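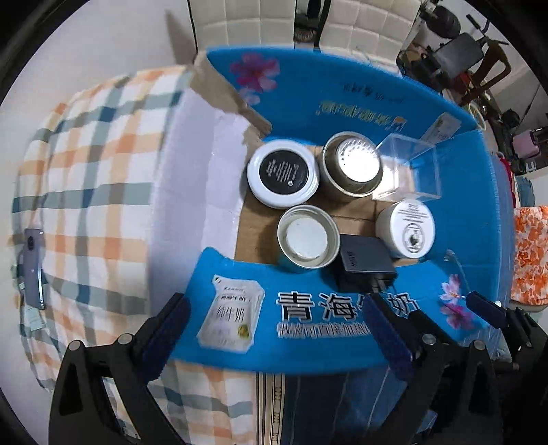

Four round tins and a power adapter in the box, on the bed

Search this forum
Search titles only
By:

Vivlow season 2: is the director's commentary dead or just delayed?

kestrel_mux
The season 2 set is listed for December and the spec sheet has no commentary track on any disc. Season 1 had one on every episode. The sheet shows English 5.1, English 2.0 descriptive audio, French 5.1, and that's all. Has anyone seen a reason given?

Tolland9
Spec sheets get revised. The season 1 sheet didn't list the commentary either until a few weeks before release. I wouldn't read anything into it.

kestrel_mux
The season 1 sheet listed it as "additional audio, TBC." There is no TBC line this time. I compared the two.

ada_prints
Mélanie Cormier said on the Resach podcast that she recorded "some talking" for the new season and then couldn't discuss what happened to it. The host asked twice. She laughed and said she had signed a thing. That was the whole exchange, at the 111 minute mark if you want to check it.

Tolland9
She directs two episodes. She could have meant a promo, or loop group, or anything else. "Some talking" isn't a commentary.

ada_prints
Nobody signs a separate agreement for loop group.

rfhollis
They do, quite often. Anyone in the room sees picture, so anyone in the room signs. I did post sound for six years and signed one for a dog food spot.

The more likely explanation is clearance. If the commentary gives away who is under the Morkow mask, and that isn't settled until season 3, the studio will hold the track. It can go on a complete series set later at no extra cost.

kestrel_mux
That would work for the finale. It doesn't explain dropping it from the first five episodes, which have no Morkow in them at all.

rfhollis
Depends how they recorded. If it was done in one sitting with everyone talking across episodes, you can't cut it cleanly. Season 1 was done that way — you can hear them refer back to lunch in episode four.

Juno Parallax
Morkow is Ross. It has been Ross since the train episode. The height matches, the left-handed grip matches, and the actor was still on the call sheet someone posted after he was supposedly written out. I don't see what there is to protect.

Tolland9
The call sheet was fake. The font was wrong and the unit base was in a town they never shot in.

Juno Parallax
The font was the same one used on the pilot sheet, which the production itself put in the art book.

Tolland9
So anyone with the art book could copy it.

ada_prints
Can we keep the Ross argument in the Ross thread? It's at 138 pages and doesn't need a branch office here.

kestrel_mux
Agreed. Back to discs. The limited edition is 2,000 units and the standard has no cap. Is there any chance the commentary is exclusive to the limited one? The sheet I have is for the standard.

rfhollis
Possible, but then the retailer would be advertising it. An exclusive track sells the box. The limited listing mentions a booklet and a slipcase, nothing on audio.

Tolland9
I emailed the distributor. Reply: "Specifications are subject to change prior to release." So, nothing.

kestrel_mux
Thanks for trying. I'm going to leave my preorder in and cancel if the final sheet is the same. Will post when it changes.

Juno Parallax
It's still Ross.

3,183 views
21 shares

Related threads
Vivlow S1 disc 3 audio sync problem (player list inside)
The Morkow/Ross thread, read the first post
Resach podcast episode index
Descriptive audio: which sets have it
Art book second printing, page order differences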